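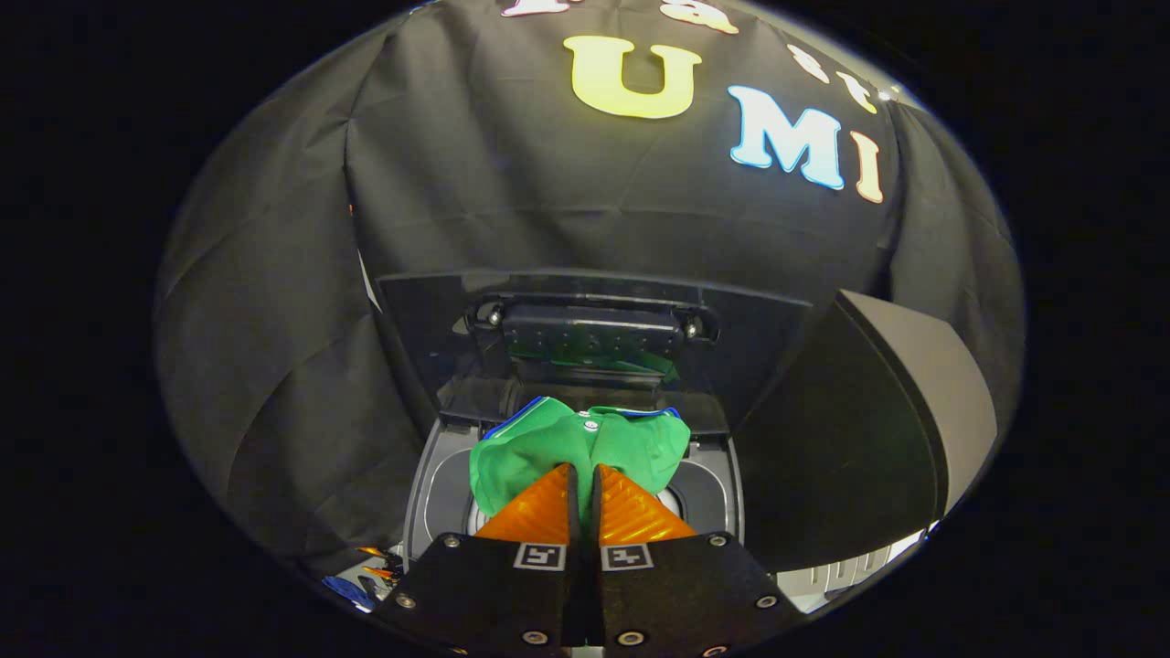 Hallo in die Runde,

danke für die vielen Antworten zum Thema Vereinstrikots, da hab ich ja was losgetreten! Ich antworte mal gesammelt, sonst verliere ich den Überblick. Zuerst zu dieser Mail hier:

> Moin, wir haben bei Tredus jetzt auch so einen Toplader stehen
> und ich trau mich nicht recht ran. Knöpfe auf oder zu? Auf links
> oder nicht? Und wie voll darf die Trommel sein? Bei uns stopft
> jeder rein, was reingeht, und hinterher sieht der Kragen aus wie
> ein Ziehharmonikabalg. Für Tipps wäre ich dankbar, wir haben
> nach der Saison 49 Trikots zu waschen und nur die eine Maschine.

Also, Knöpfe: zu! Aber nur den untersten, den obersten lasse ich offen, sonst zieht es mir am Kragen (vielleicht Aberglaube, bei unseren Polos klappt es so jedenfalls am besten). Auf links drehe ich nur, was Aufdruck hat. Die grünen mit dem blauen Rand, die wir bei Zendell in Uvberg tragen, haben vorne keinen, die wandern so rein, wie sie aus der Tasche kommen. Zugegeben, meistens als Knäuel. Schöner wäre es, sie vorher einmal auszuschütteln, und wenn ich Zeit habe, mache ich das auch.

Zur Füllmenge: Bei uns ist bei 17 Trikots Schluss. Das habe ich irgendwann mal ausprobiert und mir mit Filzstift auf einen Zettel geschrieben. Bei 49 Stück wärt ihr also mit drei Ladungen durch. Und bitte nicht mit der Faust nachstopfen, lieber das letzte Hemd für die nächste Runde liegen lassen.

Blau und Grün zusammen geht bei uns ohne Probleme, 30 Grad, Feinwaschmittel, Weichspüler NIE. Den hatte ich am Anfang drin, und danach haben die Dinger gerochen wie eine Parfümerie und den Schweiß kaum noch aufgenommen. Schleudern auf 400, mehr brauchen die nicht, die trocknen auf dem Bügel sowieso über Nacht.

Ach ja, und Deckel offen lassen nach dem Waschen! Bei Ghumman drüben war der immer zu, und da hat es irgendwann so gemuffelt, dass man die Trikots gleich zweimal waschen musste. Einmal mit dem Lappen um den Rand von der Öffnung wischen reicht völlig, da sammeln sich gern die Fusseln.

Wer noch Wäschenetze übrig hat, bitte melden, ich suche große für die Stutzen. Die verschwinden mir sonst ständig einzeln.

Viele Grüße aus dem Waschkeller
und gebt mal Bescheid, wie es bei euch mit den Kragen aussieht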